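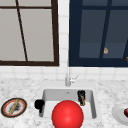

Gripper and controller comparison, kitchen tasks
Progress report to Rivunetti
14 November 2020
Prepared by Silvan Kuster, Zaradberg group

Short one this time, Pirmin needs it before the budget meeting. Full logs on the shared drive as usual.

Where we are

Simulation side of the sink work is running. Counter, sink basin, tap, two plates, a few things in and near the sink to get in the way. Layout frozen since May so the numbers stay comparable. Please don't ask for new objects before the next report, every change costs us a re-run of the lot.

Two grippers being compared, the parallel jaw from Hollenstein and the three-finger one from Tokance. Same arm model, same start pose, same camera view for both. 100 trials each on the plate-clearing task.

Results so far

Parallel jaw: 70 completed out of 100. Fails mostly at the rim, jaw closes a bit high and the plate tips. Alois thinks it's the approach angle and not the grip force, I agree, not proven yet.

Three-finger: 60 completed. Better on the rim, worse on the utensil. Fingers are too fat to get under anything lying flat on a plate, so it pushes the thing along till it drops off onto the counter. Counted as a fail even if the plate makes it to the sink. Florian wanted these counted as half. We said no.

Round items, no totals yet. Early runs look fine for the three-finger, the parallel jaw squeezes them out sideways. Contact settings may be flattering the three-finger here, friction on the glossy objects was set by hand and should be checked against the real pads before anybody quotes it.

Controllers

Tried the old position controller and the new impedance one. Impedance is clearly nicer near the basin edge, no more of the arm jamming against the rim and the solver blowing up. Slower though. Around 2 seconds more per pick. All the figures above are with the old controller, the repeat with impedance is queued.

Camera

Moved the view once, early on, to get more of the basin in. Side effect is that the detector looses the tap against the tiles, pale on pale. Hubert is retraining with more lighting variation. Colour of the tap itself stays, a darker one would be cheating.

Problems

Licence server down twice, lost most of a weekend batch.
Bottle at the back of the sink gets knocked by the wrist on nearly every reach to that corner. Collision mesh is okay, we checked. It's the planner.
Tokance sent the wrong mounting flange for the hardware tests. Replacement is on it's way, no date.

Money

On budget. Compute a little over, travel well under for obvious reasons. Would like to shift the leftover travel into compute, need a yes from your side in writing.

Next

Repeat both grippers with impedance control.
Finish round items, report totals.
Hardware check on the parallel jaw first, three-finger when the flange turns up.
Alois to write up the approach angle test, with plots this time.

Questions to me or Hubert. Florian is away until the end of the month.

S. Kuster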